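모바일 앱 외주 개발 인수 전 점검표 (의견란 포함)

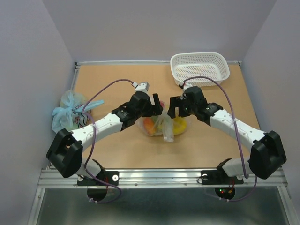 사진 출처: 그롤우드(Grolwood) 자료실

대상: Dilavano 예약 앱 iOS·안드로이드판, 빌드 2647
개발사: Uvholm
점검 시기: 1월, 잔금 지급 전
표기: 적합 / 부적합 / 보류

개발사가 보내온 자체 점검표에는 모든 항목이 '적합'으로 되어 있었다. 전부 적합인 점검표는 경험상 잘 믿지 않는다. 그래서 같은 항목을 우리 쪽 기기로 다시 돌렸고, 의견란에는 개발사 설명과 우리가 확인한 내용을 나누어 적었다.

1. 계정과 로그인

1-1 비밀번호 오류 반복 시 잠금
결과: 부적합
의견: 제안서에는 "업계 최고 수준의 보안"이라고 되어 있다. 틀린 비밀번호를 50번 넣었는데 잠기지 않았다. 최고 수준이 어느 업계 이야기인지 모르겠다.

1-2 로그아웃 후 토큰 폐기
결과: 보류
의견: 화면상으로는 로그아웃된다. 서버에서 토큰이 폐기되는지는 로그를 받아야 판단할 수 있다. 로그를 요청했더니 화면 캡처가 왔다. 재요청함.

1-3 탈퇴 메뉴
결과: 적합
의견: 있기는 하다. 설정에서 네 단계를 들어가야 나온다. 사용자 문의가 들어올 것으로 본다.

2. 권한과 개인정보

2-1 최초 실행 시 권한 요청
결과: 부적합
의견: 예약 앱이 연락처 권한을 왜 요구하는지 물었다. 답변은 "향후 기능 확장 대비". 계약서에 그런 기능은 없다. 삭제 요청.

2-2 위치 권한 거부 시 동작
결과: 적합
의견: 거부해도 지역을 직접 골라 예약까지 갈 수 있다. 두 기종 모두 확인.

2-3 개인정보 처리방침 링크
결과: 부적합
의견: 링크는 열리는데 본문에 다른 회사 앱 이름이 두 군데 남아 있다. 어디서 복사해 왔는지는 묻지 않았다.

3. 통신과 저장

3-1 전 구간 암호화 통신
결과: 적합
의견: 이미지 서버까지 확인했다. 이 항목은 개발사 설명과 일치.

3-2 기기 내 평문 저장
결과: 부적합
의견: 최근 예약 내역이 이름, 전화번호와 함께 평문으로 남는다. "일반 사용자는 볼 수 없는 위치"라는 설명은 받아들이지 않는다.

3-3 오류 보고 도구
결과: 보류
의견: Kwan이라는 외부 모듈이 들어가 있다. 제안서에 없던 이름이다. 무엇을 어디로 보내는지 문서로 받기 전까지 보류한다.

4. 성능

4-1 동시 접속 300명 기준 예약 처리
결과: 보류
의견: 개발사 보고서에는 "문제없음" 한 줄과 그래프 하나가 있다. 그래프 세로축에 단위가 없다. 측정 원본을 달라고 했고 아직 못 받았다. 우리 쪽 재시험은 테스트 서버 증설 후에 한다.

4-2 구형 기기 실행
결과: 적합
의견: 첫 화면이 느리지만 멈추지는 않는다. 달력에서 월을 넘길 때 한 번씩 깜빡인다. 수정 권고 정도.

4-3 통신 단절 후 복귀
결과: 부적합
의견: 결제 직전에 비행기 모드를 켰다 끄면 예약이 두 건 생긴다. 세 번 시도해 세 번 다 재현됐다. 개발사 쪽에서는 재현이 안 된다고 하므로 조작 순서를 녹화해 보냈다.

5. 스토어 등록과 인계

5-1 개발자 계정 명의
결과: 부적합
의견: 앱이 Uvholm 계정에 올라가 있다. 계약서상 발주사 명의여야 한다. "나중에 옮기면 된다"고 하는데, 나중이 언제인지 적힌 문서가 없다.

5-2 소스 코드와 서명 키 인계
결과: 보류
의견: 소스는 받았다. 안드로이드 서명 키는 못 받았다. 키 없이 인수 확인서에 서명하지 말 것.

5-3 스토어 설명 문구
결과: 부적합
의견: "혁신적인 인공지능 추천"이라고 적혀 있다. 코드를 열어 보니 최근 예약순 정렬이다. 문구를 고치든지 기능을 만들든지 해야 한다. 화면 예시도 이전 빌드 것이라 교체 대상.

종합 의견
부적합 항목이 남아 있는 동안 잔금은 보류한다. 1-1, 3-2, 4-3은 출시 전 필수 수정. 개발사는 4-3이 드문 경우라고 하지만, 지하철에서 예약하는 사람에게는 드문 경우가 아니다. 수정 빌드를 받으면 부적합 항목만 보지 않고 처음부터 다시 돌린다. 지난번 수정 때 멀쩡하던 알림 기능이 같이 망가진 적이 있다.

첨부: 4-3 조작 녹화, 2-1 관련 회신 사본
미수령: 서버 로그, 부하 측정 원본, 서명 키, Kwan 전송 항목 문서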